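Visit report: the gripper station at Lendurley
Tuesday, September 13, 2022

We came to Lendurley by the early train, 11 persons from Bindum, where we look after packing machines. Our hosts were the company Mac Mathúna. I had asked before to spend the day at only one station, and they agreed kindly.

The station is for handling cloth. The operator works with hand-held grippers, a left and a right, and picks and folds on a bed with an ordinary sheet. I was interested mostly in how the pair is kept in order. In the morning each gripper is checked before the work begins. The green lights must be on, then the jaws are opened and closed slowly by hand, and the operator feels if one side moves harder than the other.

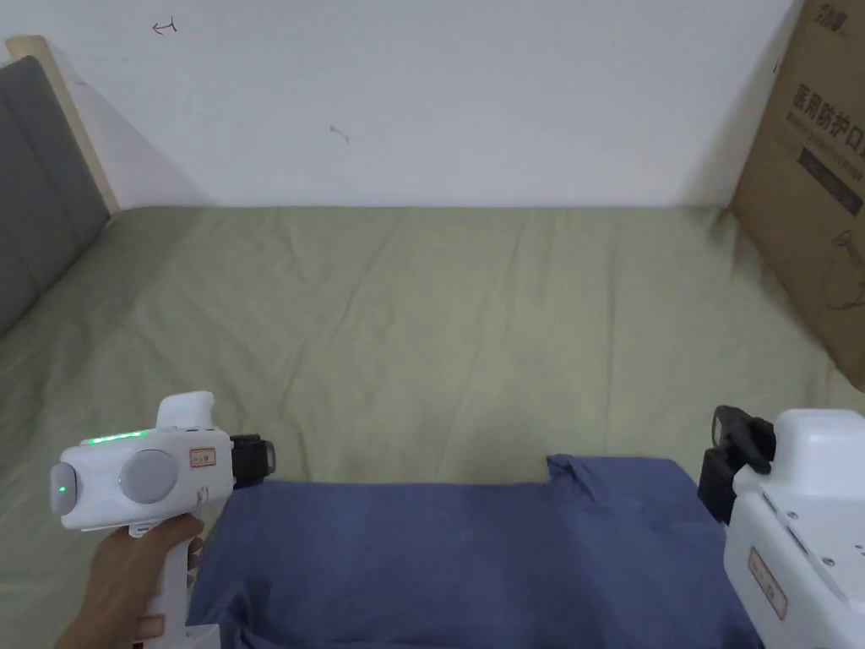
The pads get the most care. They are wiped after every 200 grasps, and changed when the texture becomes smooth in the middle — not at the ends, as I would have guessed. The station keeps a paper log, and the last line I read was number 706. A technician let me change one pad myself. It took me a long time, and I put it first in the wrong direction.

The screws of the fingers are the other matter. With cloth the forces are small, but the fingers close so often that a screw can slowly come loose, and then the tips do not meet evenly. They mark each screw head with a small line of paint during the big service in January. In our packing hall we use the same trick, so here I felt at home.

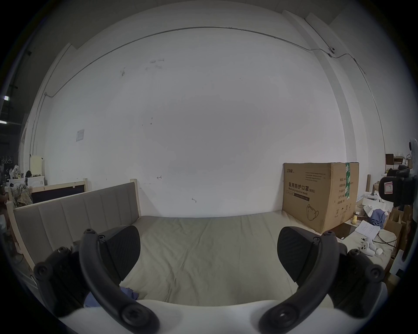 Erkuvmont: We run a similar pair and stopped wiping the pads with alcohol, it made the rubber hard in 2 months. Warm water and a lint-free cloth is enough. And please check the tips against each other after each pad change, even if only one side was changed.

Thank you for this, I did not ask which cleaner they use at Lendurley. I will write to them and add the answer to this report. We go back in January for the big service, if our hosts still want us.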